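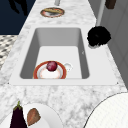 Robotics Club: simulation group report

The simulation group has been meeting in the upstairs computer room since October, and the kitchen task is now far enough along for other members to try. Manee Ruangrit built the sink and counter scene over the break. Nattawut Luangrath wrote the scoring script that goes with it.

The task is simple to state. The program has to find the plate in the sink, take the dark red fruit off it, and put the fruit on one of the plates on the counter. The eggplant stays where it is. A run ends when the fruit comes to rest or when the simulator reaches 2000 steps, whichever is first.

So far the group has logged 737 runs with the hand-written controller and 271 of them scored. Most of the failures come on the way out of the basin, where the path passes too close to the sink wall. Raluca Cozma is rewriting that part so the lift goes straight up before moving sideways. She would like someone to check her math before it goes into the shared folder.

The marble pattern on the counter also gave the color detector some trouble. Manee has added a second lighting setup, and entries need to pass under both.

Teams for the spring round are Flukero, Phromma and Plilley. Flukero has room for two more people. You need to be able to read a short Python file, and Nattawut will help with the install. Bring your own laptop if you have one, as the older machines in the room take a long time to load the scene. Please save your logs under your team name and not on the desktop.

Alasdair Jardine will run a beginners' session at 4:30 p.m. before the next regular meeting. Sign up with Ans Vanhove, who also has the door code.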